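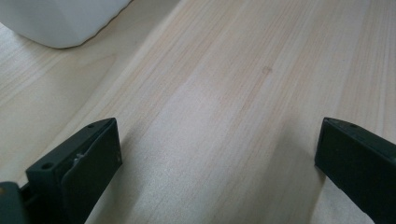 Dark gripper fingers over a light wood surface.

Handheld gripper operators wanted — Dernar test room, February

Bronon is looking for people to help trace a fault in its handheld gripper. In the last round, 230 of 1847 recorded grasps were lost when the fingers stopped closing partway. One operator had a fingertip pinched when they started again without warning. Testing has been on hold since then.

You will pick up and set down household items, 400 grasps per shift, and write down every stall. A supervisor stays at the stop switch. Gloves are provided and must be worn.

You need to be 18 or older, with full use of both hands. No experience needed. Shifts start at 9 a.m.

To apply, write to Negin Najafi at Bronon. Safety questions go to Jamshid Kazemi — please read the incident report before you sign up.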